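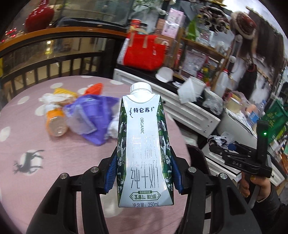

公共桌面的收拾办法(店铺、办公室、亲戚多的家庭通用)

2026年3月14日更新

一张圆桌只要铺上桌布,就会有人往上放东西。先放一盒牛奶,接着是一个塑料袋,袋子上面再压一个塑料盒,到傍晚,整张桌子看上去像刚办完一场没人记得的生日会。我在商场楼上看店看了很久,店面不大,桌子一张,柜台一条,这两处平面加起来吞掉过我的两把剪刀、一副眼镜和一个同事的午饭。下面的办法都是在这种地方试出来的,家里餐桌也照样能用。

一、喝的东西

带旋盖的小盒牛奶比插吸管的那种多一个麻烦:盖子一拧上,谁也看不出里面还剩多少。桌上于是会有三盒“好像没喝完”的牛奶,大家都很客气,谁也不去动。我的规矩是开了封就用油性笔在盖子上画一道,画了道的当天喝掉或者放冰箱,不准在桌上过夜。常温奶没开封的时候可以放在柜子里,开了就跟鲜奶一个待遇,这一点每年都要跟新来的人讲一遍,每年都有人表示震惊。

250毫升装的盒子喝空以后,把盖子拧下来,折角掀起,压平,再把盖子拧回去。盖子拧回去盒子就不会重新鼓起来,一摞压平的盒子占的地方跟一本杂志差不多。要攒着卖废品的话,先灌一点水晃两下倒掉。不涮也行,三天以后你会自己想涮的。

饮料瓶请立着放。躺着的瓶子会滚,盖子没拧紧的还会漏,而一个人说“我拧紧了”的时候,语气往往比瓶盖紧得多。剩一口底的瓶子,谁的谁喝,没人认领的,下班前倒进水池,瓶子进回收袋。

瓶装水最容易弄混。标签一样,剩的量也差不多,于是每个人都重新开一瓶。买一包彩色橡皮筋,一人一个颜色,套在瓶颈上。我们店一箱水以前喝两天,套了橡皮筋以后能喝四天,这期间没有任何人变得不渴。

二、塑料袋

揉成一团的塑料袋是桌面上最会装忙的东西。它看上去里面有东西,所以没人敢扔,打开一看,里面是另外一个塑料袋。

处理办法很土:准备一个抽纸盒,袋子进盒子之前,先捏住提手捋一遍,把空气赶出去,对折两次,从盒口塞进去。抽纸盒装满了就停,多出来的当天拿去装垃圾。不要换更大的盒子。我换过一次,后来那个大盒子也满了,我就拥有了两个盒子。

透明的薄袋子和带颜色的厚袋子分开收。透明的用来装散件,能看见里面;有颜色的用来装垃圾,最好看不见里面。湿过的袋子翻过来晾干再收,不然下一个用它的人会骂你,并且骂得有道理。

布袋和带提手的购物袋,不要放在柜台上。它们一坐下就不起来了,还会慢慢有人往里面丢东西。在柜台侧面粘两个挂钩,空袋子挂着,有东西的袋子写上名字。挂钩买能承重的,贴之前用酒精擦一遍墙面或板面,贴完放一天再挂东西。说明书上都写着,我也是掉过两回以后才去看的说明书。

三、零食袋和餐盒

吃完的零食袋不要团成球。球会弹开,弹开的时候会把最后那点碎渣送到桌布上。竖着折成长条,打个松松的结,扔。

没吃完的,把袋口向下卷三折,用长尾夹夹住。密封夹当然更好看,我从Clundport买过一套,花色很讨人喜欢,讨人喜欢到一个月后一只不剩。长尾夹没有人偷,因为大家都以为是公家的。

透明的塑料餐盒,洗干净晾干,可以留。留几个,自己定个数,我的数是四个。盖子和盒子不配套的不算数,直接扔,别等着另一半哪天自己回来。餐盒千万不要放在塑料袋上面,底下是软的,手一碰就翻。

用过的纸巾单说一句。桌上那团白的,究竟是干净纸巾还是用过的,从来没有人愿意凑近去确认。所以干净的只准待在盒子里,凡是在盒子外面的,一律按用过的处理。这条执行起来会误伤几张好纸,我认为值得。

四、桌布

有花纹的桌布很能藏污渍,圆点尤其能藏,这既是买它的理由,也是它半年才洗一次的理由。布的每星期换,塑料面的每天擦。圆桌擦法是从外圈往里转着擦,碎渣赶到中间用手接走。直来直去地擦,碎渣全到地上,你等于换了个地方打扫。

奶渍要用凉水先冲,再上洗衣液。热水一浇,蛋白质就固定在布里了,以后洗多少遍都有一圈淡黄的影子。糖水和果汁倒是可以用温水。酱油我没有办法,我的办法是在那里放一个花瓶。

过节的桌布图案有季节问题。鹿啊雪花啊这些,严格说过完年就该收了。可是它合桌子的尺寸,洗得也软了,拿出去再买一块又要量半天。我的看法是,一块桌布只要平整干净,三月份有鹿也没什么。不平整的话,十二月份有鹿也救不了。

圆桌布往下滑,可以在桌面和布之间垫一层防滑网,剪得比桌面小一圈。也有人用夹子,夹子会刮裤子。

五、柜台

柜台的问题跟桌子不同:桌子是大家放的,柜台是我们自己放的,赖不掉。

我的做法是分三段。靠外的一段空着,一样东西都不放,这是给客人搁手、搁包、签字用的。中间一段放当天要用的,胶带、剪刀、笔、一只碗(装零钱钥匙之类的)。靠里的一段放水壶和杯子。每天关门前看一眼外段,有东西就往里推,里面推不下了,就说明有东西该回柜子了。

胶带:每次用完把头折一个小三角。做不到的话,在胶带头上粘一根牙签。再做不到,就请接受你余生有一部分时间要用指甲绕着一卷胶带转圈。

一次性杯子:摞着放,杯口朝下,上面套个干净袋子。不要摞太高,我们摞过一整条,有人从中间抽了一个。同一个人后来问,为什么现在杯子要放在柜子里。

冷水壶每天倒空。壶里剩的水第二天看着还是清的,所以大家会接着往里加,加到第四天,壶壁摸起来滑滑的,那时候再想讲卫生就有点晚了。刷壶用小苏打加一点热水,塑料壶水不要太烫,瓶刷伸到底转几圈,倒扣晾干。

六、架子上的瓶瓶罐罐

小瓶子放在木架上,时间长了底下会有一个圈。裁几张硬卡纸垫着,脏了就换,比擦木头省力得多。高的在后、矮的在前,这谁都知道,难的是补货的时候照做。我把每一格的东西拍张照片贴在格子侧面,补货的人对着照片放,吵架的次数明显减少。

快到期的放左边,新的放右边,从左往右拿。Emil Wyss来帮忙那阵子坚持要反过来,他说他老家的店都是从右往左,我们俩各按各的放了一星期,结果中间那几罐谁都没拿到过,在十月份过期了。后来定了一个方向,定的是哪个方向其实无所谓。

七、毛的东西

带毛边的帽子和毛料衣服不要挂在吃东西的地方附近。毛会往下掉,油烟味会往上走,两边都吃亏。实在没地方,就往里挪,离桌子越远越好,外面罩一个透气的布罩,别用塑料罩,闷久了有味道。沾了灰先抖,再用软毛刷顺着毛刷,粘毛滚筒轻轻过一下衣身就行,毛边上别滚,会拔秃。

八、收工五分钟

次序我固定下来了:先收液体,再收垃圾,再收袋子,最后擦桌子。液体放第一,因为它是唯一能毁掉其他几样的。

我们记过一次账,一季度买杯子、纸巾、垃圾袋这些零碎花了602块,改完规矩的下一季度是338块。省下来的钱拿去买了一个带盖的垃圾桶,脚踩的,好用,缺点是有人觉得盖子上很适合放牛奶。

有读者来信问标签机要不要买。可以不买。美纹纸加油性笔,撕下来不留胶,字丑一点大家看得更认真。已经买了Divska那种小标签机的,字号调到最大,别给标签加边框,也别给标签机贴标签。

下次写抽屉。我先得把我自己那个打开,它从去年起就只能拉出一半。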